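Kindero Arm - Set-Up and Operation Guide
Section 6: Preparing a Visitor Demonstration

Print this page | E-mail this page

This section covers the laundry demonstration used for visits and open days. It assumes the arm has been installed and calibrated as described in Section 5. Allow 14 minutes for the checks if the arm is already powered, longer from a cold start.

6.1 Before visitors arrive

1. Load the Davalero program and select VISIT from the mode list. Do not use TRAIN mode with visitors in the room. Speed limits are higher in TRAIN mode.

2. Set the basin on its stand, inside the reach line. Press down on the rim with one hand. If the stand rocks, move it to another tile.

3. Fill the basin with mixed laundry. Use pieces of different colors so that people standing at the back can follow which one is being picked. Leave the pile loose. Folded items are harder for the fingers to separate.

4. Place the larger garments last. The program takes its first pick from the top of the pile.

5. Open the gripper fully and bring the arm to the VIEW position. Check the wrist camera picture on the monitor. Both fingers should show at the bottom, with the near side of the basin on the right.
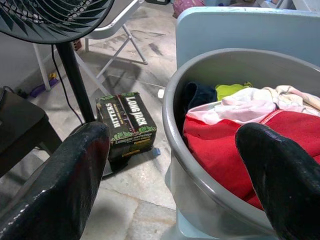

Figure 6-1. Wrist camera view with laundry in the basin. Red garment at the front of the pile.

6. Compare your monitor with Figure 6-1. Items on the floor do not need to match. The program works only inside the area marked during calibration, and boxes, stools or a fan outside that area are ignored.

7. Wipe the camera lens with a dry cloth. Light scuffs on the fingers are normal and do not affect the grip.

8. Run one test pick with no visitors present. The arm should lift a single item, hold it for 5 seconds and put it back.

NOTE: Polished floors can throw reflections into the camera. If the monitor shows bright patches near the basin, close the blinds or turn off the nearest ceiling light, then repeat step 8.

CAUTION: Keep power cables out of the path of the arm. A hanging cable can catch on the wrist.

6.2 Running the demonstration

1. Ask visitors to stand behind the floor tape. Small groups work best - at the Cisano open day we let in 176 people over one afternoon, and anything over a dozen at a time meant that half of them saw only backs.

2. Tell the group that the arm will move, then press START.

3. Let the program finish its picks. If it misses an item it tries again by itself. Do not reach in to help it.

4. Press HOLD when the last item is down. Wait for the steady green light before answering questions near the arm.

CAUTION: Never let a visitor hand an item directly to the gripper. Press HOLD, put the item in the basin yourself and step back before pressing START.

NOTE: Visitors often ask to see the camera picture. Turn the monitor toward them before you start. The Mathias cart has a swivel top for this purpose. On other carts, check that the cable is long enough first.

6.3 After the visit

1. Return the arm to PARK and switch off at the main panel.
2. Empty the basin.
3. Record any missed picks in the log. Write down the type of fabric if you know it.

Reader comments (3)

benchtop_k: Step 4 helped. We had socks on top and it kept picking two at once.

Mill Road Lab: Our software calls the mode DEMO instead of VISIT. Is this the same thing?

dl_west: Yes, same mode, older version. Check your speed limit though - ours was set too high after the update.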